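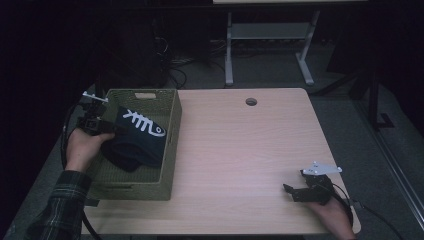 According to Rowena Sebastian, most of the trouble with a Dronalik cell starts at the cable end, and people go looking in the fingers first. The service notes mostly agree.

Print this article
E-mail this article

Dronalik hand-held cell - setup and care

Two-gripper station for cloth handling work. One gripper per hand, cable on each. Built by Fosness, first units out in June. Rated for 3000 closings between checks.

Setup. Table first, then cables, then grippers. Leave slack on both sides so neither hand pulls at full reach. Mounting plates get tightened before power goes on - a loose plate throws off the tracking and the whole run has to be redone.

Daily care. Wipe finger pads with a dry cloth, no solvent. Check the small holes in the pads for lint. Open and close each gripper ten times, listen for clicking. Knit goods shed more then woven ones, so pads need wiping more often.

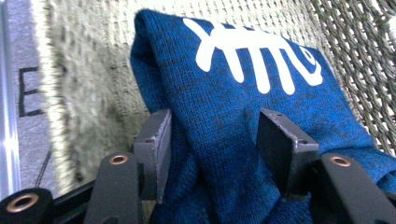
Finger pads closed on a blue knit item with fishbone print.

Repair. Pads are swapped in pairs, part no. 963. Arms come off after the pads, never before. Quang Khương's repair log lists one unit that ran to 2074 closings before a pad wore thru at the rim. Cable faults: reseat the plug, then try the spare. If the reading still jumps, send the gripper back to Fosness.

Last revised 25/08/2026

Print | E-mail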